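Stullow Shop Forum > Cells and Benches > Setup and Maintenance

Two-arm table cell, left arm misses after paper change

carrilho_bench
Posted Aug 15, 2025
We run a two-arm tabletop cell with a fixed camera on a side bracket. The job is moving produce from a plate to a basket. I changed the brown paper on the table and now the left arm closes short of the item. The right arm is fine. Nothing was unbolted. Gripper opens and closes normally by hand command. Where would you start?
Sinan Eren

okano_fan
Start with the mounting plate. If it has slots, it can creep. Put a wrench on every bolt before you touch any software.

molimero78
I'd look at the camera first. You leaned over the table to tape paper down, and that side bracket is right where your shoulder goes. A small bump there is enough. Rerun the camera calibration and see what the error comes out to.

okano_fan
If the camera had moved, both arms would be off. He says the right one is fine.

molimero78
Not always. Depends how each arm was calibrated to it. If the right one has more slack in its grasp it can still get the item with a few mm of error.

E. Magbanua
Both are worth checking but do it in order. Park both arms, power off, check the plate bolts, check the camera bracket, then calibrate. If you calibrate first and then find a loose bolt you get to do it twice. I did that in July.
Also look at the cables. Ours had a bundle that got pulled tight when we changed the covering, and it dragged on the arm at full reach.
Edgardo

carrilho_bench
Went through Edgardo's list. Plate bolts on both arms are tight. One screw on the camera bracket took almost half a turn. Recalibrated and ran 2 sets of 5 picks with the left arm, no misses. I left the cables where they were. For testing I keep the layout simple, plate on the left and basket close beside it, arms parked upright between sets.
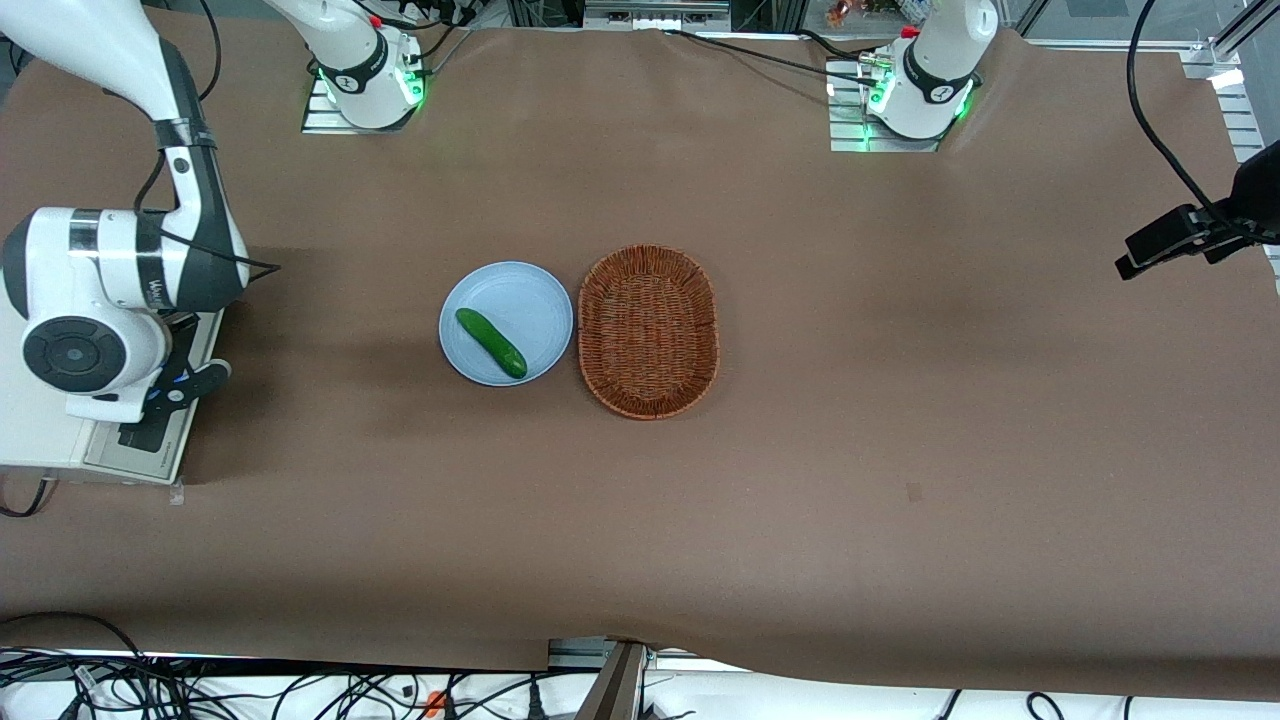 The paper is the matte kind from a 510 mm roll, two strips joined underneath. I used to tape it only at the back. Next change I'll tape the sides too and do it from the front of the table so I'm not reaching past the bracket.

okano_fan
OK, camera it was. I'd still put a paint mark across the plate bolts so you can check them by eye.

molimero78
Put one on the bracket screw too. And I wouldn't call it fixed after ten picks with one item. Try something shorter than a cucumber, and put it near the rim.

E. Magbanua
Agree on the shorter item. Flatten the paper while you're at it – a ridge under the plate tips it enough to matter on small stuff.

carrilho_bench
Will do both. Paint pen is on order. I'll post the numbers when I've run a longer set.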